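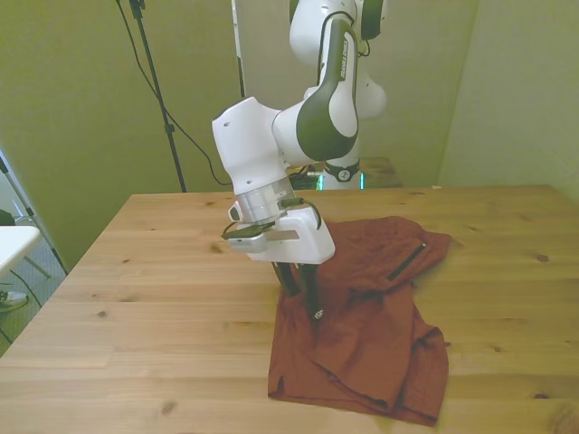
Clothing swap returns to Rivthorpe Hall

The winter clothing swap is on again, and drop-offs are open at the front desk until the Friday before. Last year 236 people came through the doors and 777 items went to new wardrobes. What was left over went to the Dlamini Street op shop.

The rules haven't changed. Bring up to ten pieces, washed and dried, with pockets emptied. You'll get a token for each one, and a token is good for any garment on the racks, whether it's a singlet or a wool coat. Shoes are welcome if the soles are sound. We can't take underwear, pillows or school uniforms — the uniforms should go straight to the school office.

Jumpers and kids' jackets went in the first hour last time, so we'd like more of both. Plus sizes were also short. If you have maternity wear in good nick, Nuanchan Wiriya is keeping a separate rack for it.

The mending table will run all day. Gilles Leblanc will do zips and hems, and Dalva Bezerra will show anyone interested how to darn a sock or patch an elbow. Bring your own thread if you're fussy about the colour. Small repairs are free, but a full zip replacement costs whatever the zip costs.

Doors open at 9.30 am and we pack up at 2 pm. Parking behind the hall is limited to 48 spaces and the market will be using half of them, so walk or catch the bus if you can. Tea and coffee by gold coin. To help with sorting on the Friday night, leave your name with Kittipong Thongsuk at the desk.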